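November
By Marleny Nina
5 min read

Moving out of Pavdale took me one van, two trips and a very bad back. Moving in to Larnholm took until spring. Nobody warns you about that half. The boxes come through the door and then they just sit. You eat next to them. You learn to walk sideways.

Small apartments are back, or they never left. Rents in Larnholm being what they are, people I know are giving up the spare room, then the dining table, then the idea of a hallway. Friends in their fifties doing it. Friends with kids.

So, what to keep. I asked Socorro Ríos, who has moved more than 20 times and still owns her grandmother's soup pot. Her rule is quick. Pick it up, say where it will live. Can't say? Out it goes. No maybe pile. "Maybe is where you loose the whole weekend," she told me, and she was already taping something shut.

I tried it with the kitchen first. Mistake. Kitchens are all maybe. Three colanders. A fondue set, from a wedding, not mine. Start with papers instead, or the bathroom, somewhere with no feelings in it.
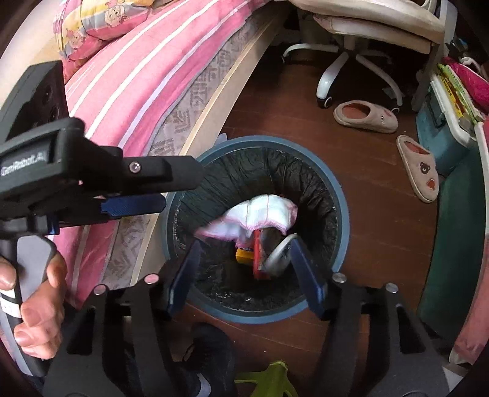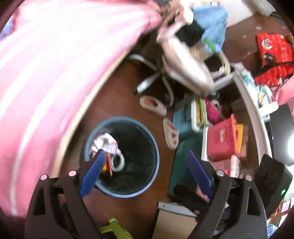

Floor level: the trash bin, seen from above.

Next, the floor. Socorro wants it clear before anything goes on a wall. Shelves come last, she says, because you'll buy the wrong ones. I bought the wrong ones. Too deep, and the Verkeck Street stairs are narrow so up they went in peices.

What helped was time limits. 10 minutes before coffee, one box, stop when the timer goes. Dull. Worked, mostly. By the second week I had a path to the window and by the third I had a chair next to it.

Some things I got wrong. Gave away the good lamp. Kept every cable. Kept letters I haven't read and won't, and that's fine, they fit in a drawer and the drawer closes.

Socorro is packing again, by the way. Bigger place this time, across the river. She's taking the soup pot and asked if I wanted her colander.

Last updated: November, 5 p.m.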